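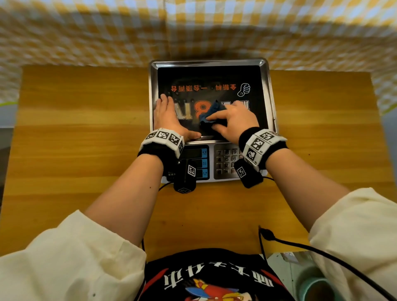 I bought a used shop scale in July, mostly for soap and candle wax, and this week it finally got a proper cleaning. My old kitchen scale was fine for baking but it turned itself off every couple of minutes, usually while I was pouring. A price-computing scale is more machine than I need. I don't sell anything by weight. But it has a big stainless tray with a raised, rounded rim, and that rim is what sold me, because wax beads roll. The black printed sheet with the orange Chinese writing and the cartoon thumbs-up is still lying in the tray. I've been wiping right over it with a dark blue cloth. I may take it out at some point. I kind of like it.

The listing was on Skiltis, where I do most of my secondhand shopping these days. The seller had it down as "scale, works." It did work. It was also filthy in the way that shop equipment gets filthy, with a film over everything and something sugary dried along the rim. It sat on a shelf in the hallway for weeks before I did anything about it.

For the cleaning I used a bowl of warm water with a little dish soap, two cloths, some cotton swabs and a wooden toothpick. No spray of any kind near the buttons. I unplugged it first and left it off overnight.

The tray took the longest. I've learned to hold it still with one hand flat while I wipe with the other, because if you push on one side it rocks, and I don't want to find out what that does to whatever is underneath. The first pass got the film off. The sugary stuff needed a damp cloth left on it for a while and then the toothpick. I did a second pass with plain water and a third one dry.

The keypad is metal with gray keys, and the grime was all in the gaps between them. Swabs, barely damp, one row at a time. I did the 7-8-9 row and then had to get up and answer the door, and when I came back I did it again because I couldn't remember where I'd stopped.

The three display windows just got a dry cloth. Each one has a small blue label at the right end in Chinese. The text on them is tiny, and I haven't worked out what each one says yet. I only ever look at the first one.

There's a small white sticker at the lower left corner of the panel. I left that alone.

Once it was back together I checked it against things I had in the house. A jar I know is 326 grams empty, from years of making jam in it, came up as 326. Then the little brass weights from an old balance: the 200 read 200, and both of them together read 400. I tried a 75 gram bar of Güneş olive oil soap, still in its wrapper, and got a bit over, which I'm putting down to the wrapper.

It now lives on the wood table by the window. It's bigger than I had pictured and I've lost the spot where I used to cut labels, so the labels have moved to the top of the Skariser cabinet, along with the scissors and the tape. I don't love that. I keep walking over to the old spot and then walking back.

Next job is the wax pitcher, which I have been avoiding since July.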